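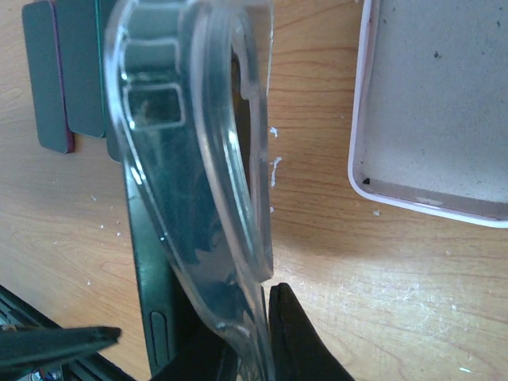 I kept my last phone for 4 years, which in my family makes me some kind of monk. My sister-in-law trades hers in every May like she's rotating tires. So when mine finally quit holding a charge past lunch, everyone at dinner had an opinion about what I should buy, and I went home and did the thing I always do. I tried to keep the old one going a little longer.

There's a repair counter called Awad near my dentist, wedged between a nail salon and a place that sells only mattresses. I'd walked by it for years. The guy at the counter popped my phone in a drawer, told me to come back in an hour, and charged me $48 for a new battery. Forty-eight bucks! I'd been getting ready to spend close to 1000 on a new one, and I had the tab open and everything.

I walked out feeling like I'd robbed somebody, and then I got kind of mad at myself. How many perfectly good things have I tossed over the years? I can name a few. A Wonov toaster with one bad lever. A pair of Alletti boots I really loved, gone because of the heels (heels! The cheapest part of a boot!). A Zumby blender that only needed a rubber ring, and I know that now because I looked it up, and the ring comes in a bag of three and costs less than a smoothie. 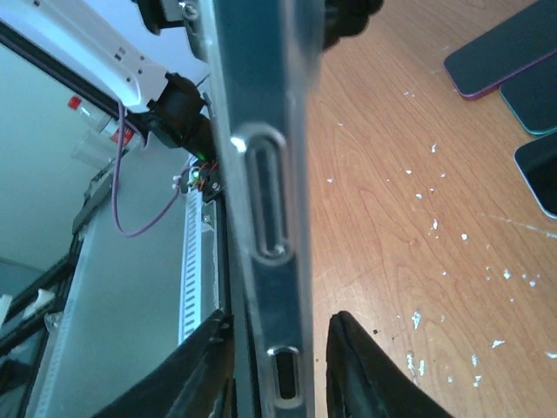

My grandmother would have been horrified about the boots. She had a cobbler the way other people have a doctor. She also had a drawer with string in it, and buttons, and a coffee can full of screws that didn't match anything in the house, and growing up I thought this was the saddest drawer in the world. Guess who has a coffee can now.

I don't want to get preachy, and I'm not about to start darning socks. I tried it once, and the sock came out with a lump the size of a grape. Some stuff is glued shut so tight that you'd need a hacksaw to get in, and some repairs cost more than the thing did. My microwave died this winter and I let it go in peace.

But I ask first now. I call a shop, or I go poking around for a part before I go shopping. It's slower, and I've had to live with a broken lamp on my desk for a few weeks while a switch made its way through the mail. The switch came Tuesday. It's the wrong size, so I'm sending it back and ordering the other one.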